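To: Jekthorpe House kitchen and dining list
From: Signe Nygård, Household Services
Subject: Re: Crockery for the shared dining room

Dear members,

Thank you to those who replied to the notice on crockery. I am answering the message below on the list, as several residents have raised the same points with me separately.

Lurdes Louro wrote:

> Dear Signe,
>
> I read the notice asking us to keep the coloured plates and the white plates on separate shelves. Before it takes effect, could Household Services please clarify the following?
>
> First, is the separation meant to apply at the table as well? On Friday evening our floor set out whatever was clean, and the colours were mixed at every place. I thought it looked very well, but one of my neighbours understood the notice to mean that this was no longer permitted.
>
> Second, the notice asks that plates with marks be "returned to the servery". Many of the white plates have small specks on them. Some wash off and some do not. If we return every one of them we shall be eating from saucers.
>
> Third, the lower cupboard is difficult for anyone with a sore back. Would it be possible to keep the heavier plates at counter height?
>
> Kind regards,
> Lurdes Louro
> Second floor

I will take these points in order.

The separation applies to storage only. Residents are welcome to set the tables with any combination they please, and Household Services has no view on matching. The reason for separate shelves is the shape of the plates. The blue pattern has a thick, rounded rim and a flat centre, and it stacks squarely on its own kind. The white pattern has a wide rim that slopes down into a shallow well. When the two are stacked together the pile rocks, and we lost two plates in September when a mixed pile slid forward as the cupboard door was opened.
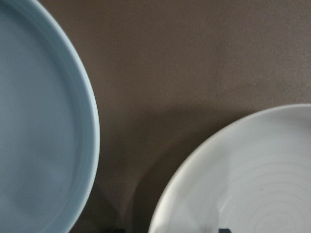 Stacks should be no higher than 12 plates for either pattern. Kyrylo Stetsiuk has marked the height on the inside of each cupboard with a strip of tape, and it would be appreciated if the tape could be left where it is.

On the matter of specks and marks, I accept that the wording of the notice was too broad. The following should be read in its place. A speck that comes away with a damp cloth is food or dust, and the plate should simply be washed again. A speck that stays but feels smooth under the fingertip is a matter of appearance only, and the plate may remain in use. A plate that feels rough or sharp at any point, or that shows a chip on the rim or a line running through the glaze, should be placed in the grey tub beside the servery hatch. Please do not put chipped plates back at the bottom of the stack.

The fine rings on the white plates are part of the pattern and are not wear. They do hold a little grease if the plate is left to dry with food on it. Please scrape and rinse these plates promptly after the meal, and use the soft brush in preference to the green scouring pads, which dull the finish on both patterns. Aslak Amundsen will remove the remaining green pads from the sinks and place them with the oven cleaning supplies.

With regard to the lower cupboard, the request is a reasonable one. The blue plates are the heavier of the two and will move to the shelf at counter height, to the left of the sink. The white plates will take the shelf directly above. The lower cupboard will be used for baking trays and the large Lestik serving dishes, which are needed only for house dinners. New labels will be fixed to the shelf edges once the move is done.

I should also mention replacements. Four blue plates are on order through our supplier, Cloltodeo, to match the existing colour as closely as the current range allows. Residents who wish to donate plates of their own are thanked for the thought – but we do ask that you write to me first, as shelf space is limited.

Lastly, a plate borrowed for a meal in one's room should come back to the dining room the same day. Oisín Ó Dálaigh has kindly agreed to leave a return trolley on each landing until 9 p.m. on weeknights.

Any further questions may be sent to this list or left in the Household Services pigeonhole.

Yours sincerely,

Signe Nygård
Household Services
Jekthorpe House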